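Rarkenville library's free tea is back, and so is the argument over who pays for it

2018-08-02

By Natália Patrício

The tea table at the Rarkenville public library returned this week, three months after the coffee and tea service was pulled from the reading room without much notice. The library is calling it a pilot. It is also calling it a "hospitality point," a phrase that appears four times in a two-page handout and that I have yet to hear a single patron use.

What visitors get is a table, a box of tea bags, a kettle on the counter by the copy machine and a stack of paper cups. There is no charge. There is no coffee, either, and the handout does not say whether there will be.

The money comes from Bultico, the office supply company out on the county road, which gave the library $2,877 for the year. The company's name is on the handout and on a card beside the kettle. Library director Xuân Trịnh said the gift covers tea, cups, sugar and one replacement kettle, and that no library funds are involved.

That last part deserves a closer look. The kettle runs on library power, the trash goes out with library trash, and the box has to be refilled by someone on the library payroll. Asked how much staff time that takes, Trịnh said it was "minutes a day" and that the library had not measured it. She said she did not plan to.

The old service was shut down in the spring after the library said it was costing too much. The budget papers from that meeting put the figure at $3,000 a year, coffee included. So the town ended a program that cost $3,000 and has replaced it with a smaller one that costs $2,877 and belongs, at least on paper, to somebody else. The difference is $123 and the coffee.

Trịnh said the comparison was unfair. The old figure left out repairs to the coffee machine, she said, and the new one includes things the library had to buy only once. She could not say on Tuesday how much of the gift had gone to one-time purchases. A breakdown was promised for the end of August.

The tea itself is ordinary stuff, bagged and wrapped. It used to come loose in a tin with a scoop, an arrangement that produced a steady run of complaints about the sink. Switching to single wrapped bags is the one change everyone I spoke with seemed to like, though it does mean more paper in the trash, and the library's own sustainability page still asks patrons to cut down on exactly that. The page was last updated two years ago.

The box is wooden and open at the top, with nine compartments, three across and three deep, and the word TEA on the front in case of doubt. The sachets stand on their edges, packed in close, so a person can flip through them the way people used to flip through the card catalog. Some compartments run to green-and-white packets and some to plain white ones. There are no labels on the compartments and no list of what is in the box, so anyone avoiding caffeine will have to pull out a packet and read it. 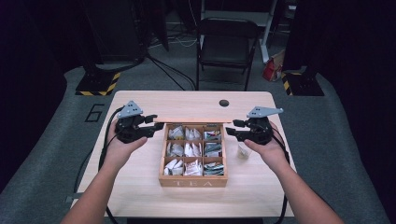
Khang Chu wanted to know why the library could find a sponsor for tea bags in a few weeks when the children's room has been waiting on new shelving for more than a year. The shelving, Chu added, does not need to be refilled.

Trịnh's answer was that donors choose what they want to give to. Bultico approached the library about refreshments, she said, and the library did not think it was in a position to send the company away with a different shopping list. She said the shelving request remains open and that she would be glad to hear from anyone interested.

A spokesman for Bultico, Thịnh Trịnh, who is not related to the director, said the company had been looking for "something people would see." He said it had no say over which teas are stocked. The supplier is Dastuvis, a wholesaler that also fills the break room at the company's own offices. He described that as a coincidence of geography. There are not many wholesalers nearby, which is true, but the library confirmed that it did not ask any of them for a price.

It did not have to. Town rules require competing quotes only for purchases made with public money, and a gift is not public money. The rules do not say what happens when a gift arrives with a supplier already in mind. Trịnh said it had not, and that staff picked Dastuvis because the order form was simple.

The library expects to go through 50 tea bags a day. I asked where that number came from. It is an estimate based on the old service, Trịnh said, from a tally kept by the front desk one week last winter. A week in winter seems a generous basis for a year of tea drinking in a town where it was 94 degrees on Wednesday. If the estimate is too high, the library will have tea left over. If it is too low, the box will run out before the money does its full year, and there is no plan yet for what comes next. The handout says only that the pilot "will be evaluated."

Evaluated against what is another open question. The handout lists three goals: making the reading room more welcoming, encouraging longer visits and "building community." The library does not track how long people stay. It counts them at the door, once, on the way in. It has no plans to hand out a survey, although Trịnh said staff would "keep an ear out."

Khang Âu uses the reading room most mornings and said he had already had two cups. He thought it was fine. He would have liked a lid on the box, he said, and somewhere to put a used tea bag other than the wastebasket under the computers, where it drips. He also said he would have come in anyway, tea or no tea, to read the paper.

His point about the lid came up more than once. Every sachet is wrapped, so it is hard to get too worked up about dust, but people do reach in and rummage, and children reach in and rearrange. Trịnh said a covered box had been considered and dropped because patrons tend to treat a closed lid as a sign that they should not help themselves. She did not have anything to point to on that. The old tin had a lid, and people helped themselves from it to the tune of 50 cups a day, if the library's own tally is to be believed.

The location could also use another look. The table is in the reading room but the kettle is on the counter by the copy machine, on the other side of the main aisle. Patrons choose a bag, carry it across, pour, and then carry a full paper cup back past the large-print shelves. The library says the counter has the only outlet rated for the kettle. An electrician's visit to add one near the table is not covered by the gift, and the director said she would not be asking the town to pay for it.

Food and drink rules are a little murky as well. The sign at the entrance still says covered drinks only. The paper cups do not come with covers. A clerk at the desk said on the first morning that the rule was not being enforced for tea, then said she would have to check. The sign was still up at closing time. Trịnh said it will be replaced, and that the new wording is being worked out.

None of this amounts to a scandal, and the tea, for what it is worth, is perfectly drinkable. I had a cup of something green. But the library made a public case in the spring that free drinks were a luxury the town could no longer carry, and several people gave up an evening to come and disagree. They were told the matter was closed. They may reasonably wonder what changed apart from the name on the card.

The table is open to anyone during regular library hours. Tea is served until half an hour before closing, when the kettle is unplugged. Patrons may take one bag per visit, according to the handout. Staff said they will not be checking.

Comments on the pilot can be left at the front desk in writing.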